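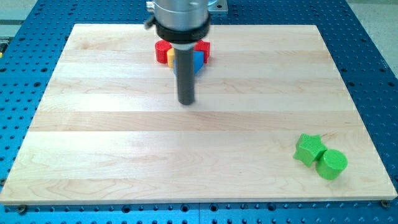 Weekend baker wanted at Stiltinholm

We are a small bakery and tea room at the bottom of Stiltinholm high street, and we are looking for someone cheerful and reasonably early-rising to join us for two mornings a week. The hours come to 24 a month to begin with, and there may well be more once the summer visitors start arriving (they do like their cheese scones, bless them).

You would be working mostly with Dzintra Uibo, who has run our bread side since we opened and is very patient with beginners. You will be shaping loaves, rolling out pastry, keeping the ovens fed and, when the queue gets long, popping out front to help Declan Marsden at the counter. If you have baked at home for years and never been paid for it, please don't let that put you off! Two of our present team started in just that way, and one of them now makes a rye loaf that people drive over from Altard to buy.

We do ask that you can lift a sack of flour, that you don't mind a 5am start, and that you have a food hygiene certificate or are happy to take the course, for which we will pay. Meals on shift are free and there is always bread to take home.

To apply, write us a letter or drop in after two o'clock, when things are quieter, and ask for Declan. Tell us a bit about yourself and what you like to bake. Letters should reach us by 30/01/2023.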